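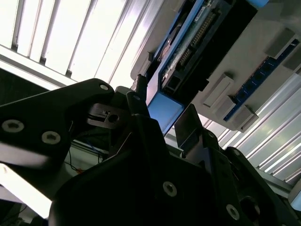

Page 3 of 4

Tarkside Equipment Reuse Forum
Workshop Practice: Bench layout for desktop towers

bench_lead_nirncombe
The Nirncombe workshop is revising its written procedure for desktop towers before the September intake, which is expected to bring around 300 units. The draft asks that each tower be placed on its side, with the side panel removed and the interior facing up, before any inspection begins. Comments from member workshops are invited on the bench, the lighting and the holders for small parts.

skiltcombe_stores
Skiltcombe supports the draft in general. We do not support the section on lighting. Bright overhead tubes produce glare on bare steel, and our staff have reported difficulty reading labels under them. We would ask that an adjustable lamp be permitted as an alternative.

bench_lead_nirncombe
The comment is noted. Overhead light will remain the standard, as a lamp on the bench takes up space and must be moved for each unit. Workshops may apply for an exception. 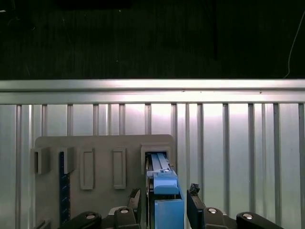
Gray plate with raised brackets and upright ruler, corrugated metal panel behind.

makori_refurb
Makori wishes to raise the matter of the holders. A fixed plate keeps parts in a known position, but it suits only the sizes for which it was made. Our workshop returned to shallow trays last year and has had fewer complaints at the change of shift. A ruler should be kept at every bench in either case.

skiltcombe_stores
We must disagree with the previous post. Trays are moved, stacked and borrowed. A fixture with set places shows at once when an item has not been put back.

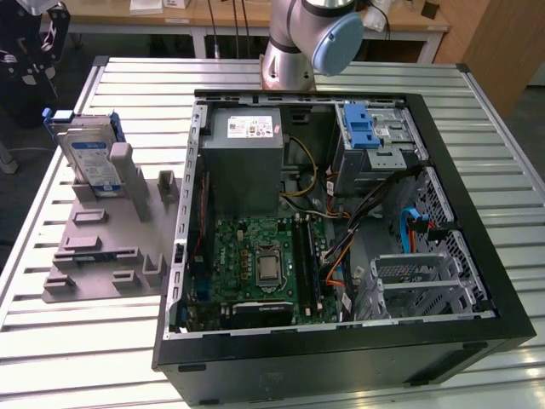 As to the order of work, Skiltcombe begins with the power supply label, which is recorded before any cable is disturbed. The drive cage is checked next. If it holds no drive, this is entered on the sheet — a blank line is not accepted. Memory and expansion cards follow, and the processor is left in its socket unless the board is to be scrapped.

makori_refurb
We have no objection to that order, with one reservation. Loose cables should be tied back before the memory is handled. The draft is silent on this point.

bench_lead_nirncombe
A line on cables will be added. On holders, the revised text will allow either a fixture or trays, provided that one type is used across the whole workshop. Mixed benches will not be approved.

tarkside_records
A reminder to all workshops that inspection sheets are to be sent in at the close of each batch. Sheets numbered above 1000 should use the new form. Comments on the draft may be posted in this thread until noon on the last day of the month.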